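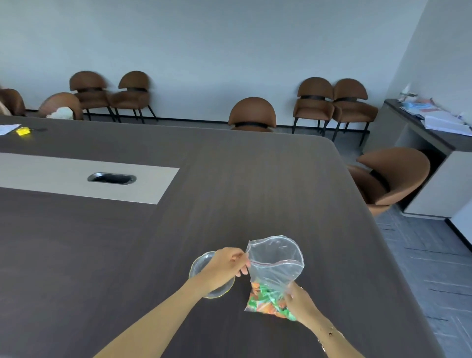

**Ticket 511 – Resealable bags coming open, pieces going down the table**
Site: Vurnthorpe, large meeting room
Raised by: Tamsin Ridgeway
Assigned to: Amos Tillman
Priority: low
Opened: 27th March

**Tamsin Ridgeway**
The clear bags we keep the orange and green pieces in are not staying shut. I put them away after the planning session with the zip pressed closed, and when I next took the box out of the cupboard, two of the bags were open at one corner and there were pieces all over the bottom of the box. These are the bags with the red line along the zip, from the last Jendadeck order.

Second problem, same ticket because it's the same pieces. When we tip them out on the big table, some roll towards the grey strip down the middle and go down the cable hole. Civcombe have the room next and I'd like both sorted before they come in.

**Amos Tillman**
Picked up. A few questions:

- Is it every bag or only certain ones?
- Are they opening in the cupboard or while being carried?
- How full are they?

Please don't throw any of the bad ones away.

**Tamsin Ridgeway**
Not every bag. I've put the bad ones on top of the box. They were fine when I carried them in, so I think it's in the cupboard, but I wasn't watching them. The open ones were the fullest. The ones with a small heap at the bottom were still shut.

**Amos Tillman**
Went through the box this afternoon. Notes:

1. Emptied one of the bad bags into a clear plastic bowl and closed it with nothing in it. Zip held all the way along. Pulled on both sides, still held.
2. Put the pieces back and closed it in the usual way, pinching from the middle outwards. Left-hand end did not catch. It looked shut until I pressed the lower half of the bag, then it came apart.
3. Opened it and closed it again from one end to the other with a finger and thumb. Held.
4. Ran a dry cloth along the inside of the zip on the second bad bag. Some fine dust came off on the cloth. Closed it end to end. Held when pressed.
5. Filled a good bag right up to the zip and closed it. It failed at the corner on the first press.

So it looks like two things together: bags too full, and the zip not being run right to the end. The dust doesn't help. A fair bit of air was also being trapped, and with the box lid on top that air has to go somewhere.

I don't think the batch is faulty. I wouldn't send them back to Jendadeck yet.

**Delphine Pruitt**
Adding myself as I do the ordering. There are spare bags of the same kind in the stationery cupboard, left of the door. Use those to split the full ones. If they still open after that, let me know and I'll ask Caron for a price on the ones with a slider, though they cost more and I'd prefer to use up what we have.

**Amos Tillman**
Thanks. Split the full bags so that nothing comes above halfway. Orange and green are still mixed, as they were before. Tamsin, shout if you want them separated and I'll leave that with you.

Closing method that worked:

- hold the bag upright and tap the pieces down to the bottom
- press the air out with a flat hand
- start at one end of the zip and go to the other, including the last bit by the seam
- press the bag lightly before it goes in the box

On the cable hole: the oval one near the end of the strip has no cover on it, only the metal rim. I've looked in the drawer for the lid and can't find one. For the time being, please tip the pieces into a bowl and work from the bowl, and keep it over on the dark part of the table, well away from the strip. The wavy-edged bowls do the job.

**Tamsin Ridgeway**
Mixed is fine. I tried the bowl this morning. It's easier if you hold it right up against the bag and tip slowly. Nothing went on the floor.

Did you get the lost ones back out of the table?

**Amos Tillman**
Some of them. There's a tray underneath that catches the cables and a few orange ones were sitting in it. I couldn't see any green. The tray is awkward to reach without moving the chairs back, so I've not had the whole thing down.

**Mavis Halvorsen**
I have asked the furniture people whether the lid can be bought separately. Waiting to hear. Please don't tape over the hole, the laptop leads need it.

**Amos Tillman**
Checked the box again after it had been in the cupboard with the lid on. All bags shut. Bag part of this ticket resolved.

Status: **on hold** – waiting on Mavis for the grommet lid.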